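Table linens and dishes forum > Everyday setups
Topic: Ribbed cloth on a counter, sliding off the front

pantryshelf47
Posted December 15, 2024
We eat most breakfasts at the kitchen counter, so I put a cloth on it. It's a tan ribbed one, cotton I think, bought from Pudier in May. The counter is 20 inches deep and the cloth is long enough to hang well down the front. Looks fine when I set it. By the end of the meal it has moved forward and whatever is on it has moved too. I've tried folding it double and it still goes.
Does anyone keep a cloth on a counter and have it stay put? Not interested in taping it.

Worku_kitchen
Ribs running side to side or front to back?

pantryshelf47
Side to side. The ribs run along the counter.

Worku_kitchen
Then the weight of the hanging part is your problem. Take the drop down to four or five inches and it will stop. A long drop in front with nothing behind is always going to creep, and every time a knee bumps it you lose another half inch.

tin_lid
Disagree. I have had a long drop on mine for years. What matters is what's under it. Get the rubber mesh sold for drawers, cut it two inches smaller than the countertop all the way around, lay it down, cloth on top. Mine goes nearly to the floor and I can pull on it.

Worku_kitchen
Mesh leaves a pattern on some finishes. It did on mine, and it took a lot of scrubbing to get it off.

tin_lid
What finish? I've never seen that.

Worku_kitchen
Oiled wood. I left it down all summer.

tin_lid
Well, all summer on oiled wood, sure. Lift it once a week and wipe under it.

greenjar
I'm going to be the one who says don't use a cloth on a counter at all. You wipe a counter. You wash a cloth. With kids you're washing it every day. We went to placemats and never looked back. Zelleo used to sell wipeable ones in a set of eight.

pantryshelf47
I have placemats. I like the cloth. It's quieter when people put dishes down and the counter is cold on your arms in the morning.

greenjar
Fair enough. Still a lot of laundry.

mossandmortar
Plates matter too. Light plastic plates slide on a loose cloth the second someone cuts into something. With stoneware the weight holds everything down. I switched and my cloth stopped moving without doing anything else to it.

tin_lid
Stoneware on a counter with kids around, no thanks. I've swept up enough of it. We use the plastic ones from Dostelico and they're fine if the cloth is fine.

greenjar
Agree with tin_lid on that one. Plastic for breakfast.

mossandmortar
To each their own. I'd rather replace a plate now and then than eat off plastic.

drawerliner74
Another way, if you sew or know somebody who does. Make a channel along the back hem and run a flat curtain weight through it. The back pulls against the front. I did two cloths in an evening. You do need a few inches hanging over at the back, so it only works on an island or a counter that isn't against a wall.

pantryshelf47
Mine is open on both sides, so that could work. Right now I have hardly anything hanging at the back. I might center it better first and see.

Worku_kitchen
Center it. That's the same thing I was saying about the drop.

tin_lid
It isn't really, but centering is free so try it first.

drawerliner74
Wash it before you sew anything. Ribbed cotton shrinks along the length. My first one was 74 inches and lost enough that the channel puckered.

pantryshelf47
Been washed many times by now. The bottom edge curls a little after every wash. I iron it if people are coming and leave it alone otherwise.

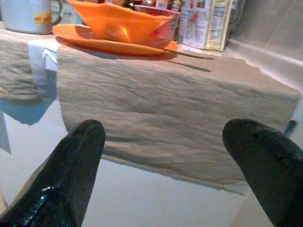 mossandmortar
Can you leave an orange plastic plate and cup on a tan cloth between meals, or will the color come off on it?

drawerliner74
Color in plastic dishes is normally mixed all the way through, so it doesn't rub off on fabric. Food stains are a bigger worry. Tomato or curry left on the underside of a plate will mark a light cloth, so wipe the bottom before you set it back down.

greenjar
And turmeric doesn't come out. I have a yellow ring on a good runner to prove it.

tin_lid
Sun takes turmeric out. Wash it, hang it outside wet, give it a couple of bright afternoons.

greenjar
Tried that. It faded but I can still find it.

pantryshelf47
OK. I'm going to center the cloth and put mesh under it, and lift the mesh when I wash the cloth. If it still creeps I'll do the weights. The counter is sealed so I'm not too worried about marks.

Worku_kitchen
Check under it after the first week anyway.

drawerliner74
If you get to the weights, buy the flat kind. The round beads clunk against the cabinet.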